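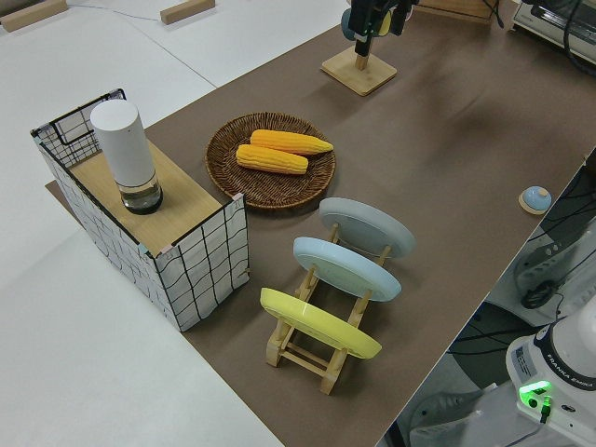
Eustaquio Ventura

## 4. Basket, tray or plate: the naming of shallow containers

### 4.1 The problem

In the previous section I discussed containers whose names gave little difficulty to the speakers. A deep container with a handle over the top was called a basket at both schools, and the few other answers could be explained by a slip of the tongue. The present section deals with the more difficult group, namely containers that are woven like a basket but shallow like a tray. English has no single everyday word for them. Shops sell them as trays, as baskets, as bread baskets, and sometimes as basket trays, and a learner who meets all of these names has to decide which part of the meaning is the important one.

Two features are in competition here. The first is the manner of making: a thing that is woven is a basket. The second is the shape, together with the use that follows from it: a thing that is low and wide, and on which other things are put, is a tray. For most objects in the kitchen the two features do not meet, and the speaker is never asked to choose. A metal tray is not woven and a shopping basket is not shallow. It is only in the shallow woven container that the choice must be made, and for this reason I consider it a good place to look at how a second language orders its words for things.

The older studies which I reviewed in Section 2 treat the material as a secondary matter. They take height and width as the main measures and draw the line between one word and the next as a line between proportions. This works well for cups, glasses and bowls. It works less well where the first language of the speaker has a word that speaks of weaving and says nothing of the shape.

### 4.2 Speakers and procedure

The speakers were 20 adults who attended the evening classes in Urkari and Dinau. The classes in the 2 towns follow the same course book and are at the same level, but the learners differ in their background. In Urkari most of them grew up with a first language in which any woven container takes one common word, from the large harvest basket down to the small mat with a rim on which bread is served. In Dinau the first language of most learners separates carrying containers from serving containers and does not mind how they are made. I shall refer to these as the weaving type and the serving type.

Each speaker was interviewed alone for 45 minutes. The first part was a free conversation about meals at home, during which I avoided all the words under study. In the second part the speaker was asked to explain to a guest where to find certain things in the kitchen and where to put them back. In the last part we went through the Ponce list, a list of short sentences with one missing noun, which is used at both schools for the teaching of household words. I kept the list until the end so that its wording could not influence the conversation.

All interviews were recorded and written out, and the transcripts are kept at Brendamholm together with the notes. Where a speaker corrected himself or herself, I counted both words but marked the first one as preferred. This decision can be criticised. A correction may show that the speaker knows the second word to be better. However, I was interested in the word that comes first to the mouth, and not so much in the word that is approved after reflection.

### 4.3 Results from the conversation

In the conversation the two groups behaved mostly as one would expect. Speakers of the weaving type used *basket* for shallow woven containers almost without exception. Several of them used it also for a flat mat with hardly any rim, which a native speaker would hardly accept. Speakers of the serving type preferred *tray*, and where they hesitated, the hesitation was between *tray* and *plate*.

What I did not expect was the influence of the contents. When a speaker in Dinau talked about bread, the word *basket* appeared quite often, even from persons who had said *tray* a moment before. The compound *bread basket* is taught in the fourth unit of the course book, and it is probable that the word was remembered as a whole. With fruit the result was mixed. With vegetables, and particularly with maize that was served whole, *tray* was dominant in Dinau and *basket* in Urkari, and there was almost no crossing from one to the other.

The shallow round form with a low rim is the one which divided the speakers most clearly. Its type is given in Figure 1. The rim seems to be decisive for many: it is too low to hold a heap of things safely, and it is too high for the object to be called a mat. Speakers of both types mentioned the rim without being asked, usually with a movement of the hand.

**Figure 1.** A round woven tray (or basket) with a raised, braided rim, holding two corn cobs. The naming of this form is discussed in 4.3 and 4.4. 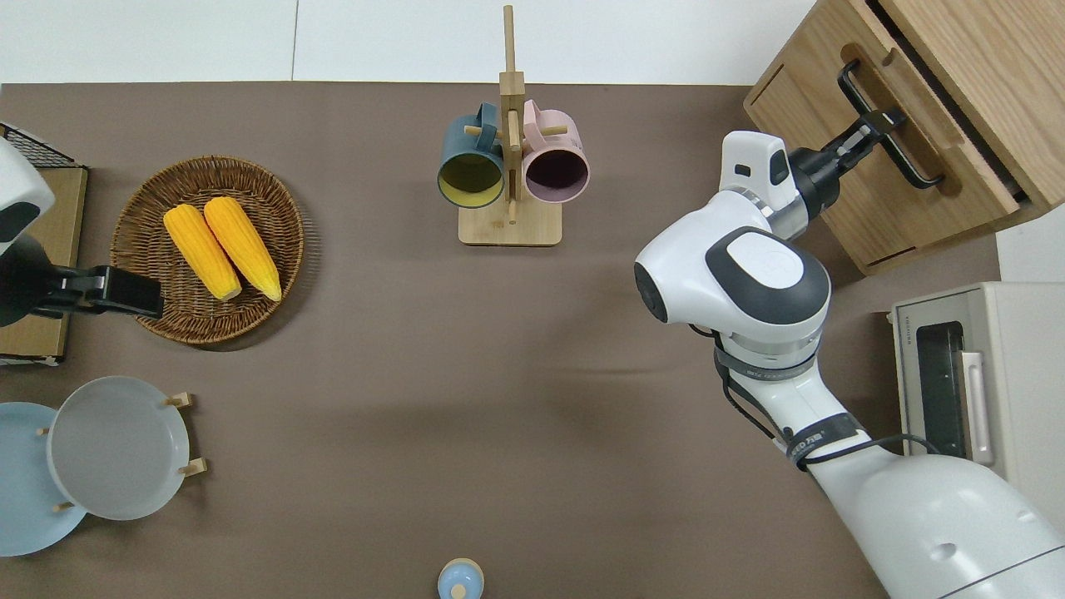
One speaker in Urkari objected to the whole question, and remarked that a basket does not stop being a basket when somebody makes it low, "in the same way as a short man is still a man". I find this a very clear statement of the weaving type. For this speaker the height is a property that the thing may have in a larger or smaller degree, while the weaving decides what the thing is. The same speaker had no difficulty to call a plastic container with holes in its sides "a false basket", and used the expression twice more in the following minutes.

No comparable statement was made in Dinau. The speakers there, when I asked for a reason, spoke of what one does with the object. A tray is carried flat, with both hands, and it is put down on the table with the food already on it. A basket hangs from the arm, or it stands on the floor. One cannot hang a tray from the arm. The explanation is simple and it covers nearly all of the answers in this group, with the exception of the bread basket mentioned above.

### 4.4 Results from the Ponce list

The answers to the list were less clearly divided. In the sentence about carrying cups to the guests, everybody wrote *tray*, including those who had never used the word in conversation. In the sentence about collecting eggs, everybody wrote *basket*. These sentences describe an action and leave the material open, and it seems that the speakers of the weaving type are well able to use the English distinction when nothing in the sentence speaks against it.

The interesting sentence is the one in which something is put "on the woven ___". The preposition asks for *tray*, the adjective for *basket*. In Urkari the adjective was stronger, and some speakers even crossed out *on* and wrote *in* above it. In Dinau the preposition was stronger and nobody changed the sentence. I take this as a confirmation of the difference which was found in the conversation, although one sentence is a small basis and I would have been glad to have more of this kind.

A further point concerns the preposition itself. In free speech the choice between *in* and *on* did not always follow the noun. Several speakers said "in the tray" for food that is surrounded by a rim, and this is also good English. Others said "on the basket", which is unusual except for a lid or a cloth. It appears that learners attach the preposition to the picture they have in mind and choose the noun separately. If this is correct, an error such as "the bread is on the basket" should not be corrected by changing the preposition alone. The teacher should first find out which object the learner is thinking of.

### 4.5 Some limits

The group of speakers is small, and the two schools do not differ in first language only. Urkari still has a market where woven goods are sold all year, and even people who do not weave have strong opinions about them. In Dinau such goods are mostly bought as presents. It may be that familiarity with the craft has the same effect as the first language, and the present material cannot separate the two. I tried in February to find learners in Dinau with weaving in the family, but without success.

I also have to mention that I am myself a speaker of a language of the weaving type. In the first interviews I noticed that I nodded when a speaker said *basket*, and afterwards I took care to write notes during the answers and to look at the paper. Whether the first recordings were affected I cannot say with certainty. I compared them with the later ones and found no difference in the preferred word.

Finally, the word *bowl* has been left aside. It was used by a few speakers at both schools for shallow woven containers, always as a second or third attempt, and it seemed to serve as a way out when the other words did not satisfy them. Its use for wooden and ceramic containers is treated in Section 5, where the height of the wall becomes the main question.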